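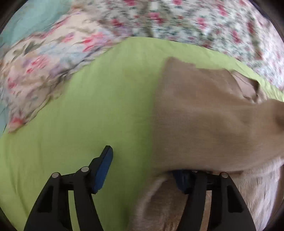

Rosaura Apaza
Whitelaw told the Urkville staff this morning. 317 jobs going out of 756, finishing by September. The letter says "consultation" but the list of departments is already in it, so I don't know what is left to consult on.

fredy_l
Which departments? My sister is in returns and hasn't had a letter.

Rosaura Apaza
Packing, returns, most of the second shift and 86 from the office side. Letters are going out in two lots. She may be in the second one.

kunham_tom
They said in the fall that the Kunham site would take the hit and Urkville was safe. Kunham lost 200 people on the strength of that. I was one of them.

T. El Idrissi
Nobody said Urkville was safe. I was in that meeting. What they said was there were "no current plans", and the union should have pushed on the word current.

kunham_tom
Same thing to anyone sitting in the room.

T. El Idrissi
It isn't the same thing if you end up in front of a lawyer. That's all I mean.

Lesia Tkachuk
Orders have been down since Rarilus took their contract elsewhere. I don't like it any more than you do but the work is not there. Second shift was sent home early four times last month.

fredy_l
Then cut the shift back and keep people on shorter hours. They did that years ago and it worked fine.

Lesia Tkachuk
It worked because the orders came back after two months. Who is going to pay everyone for short weeks if they don't?

Rosaura Apaza
They found money for the new front office.

Lesia Tkachuk
That was paid for before Rarilus left. Agree it looks bad.

roxlozano
Returns here. Got my letter at lunch. It's dated 2019-01-15 and says I have 14 days to ask for a one-on-one meeting. Does anyone know if you can bring a rep to that?

T. El Idrissi
Yes. Ask for it in writing and keep a copy. Don't sign the last page until you've had the meeting, it's the one that says you accept the payment terms.

roxlozano
Too late for one guy on my line, he signed it at his locker.

T. El Idrissi
Tell him to call the union office today. They may be able to get it withdrawn.

kunham_tom
At Kunham they couldn't. Worth a call anyway. Ask about unused vacation too, mine was left off the final check and took six weeks to fix.

roxlozano
Thanks. Will pass both on.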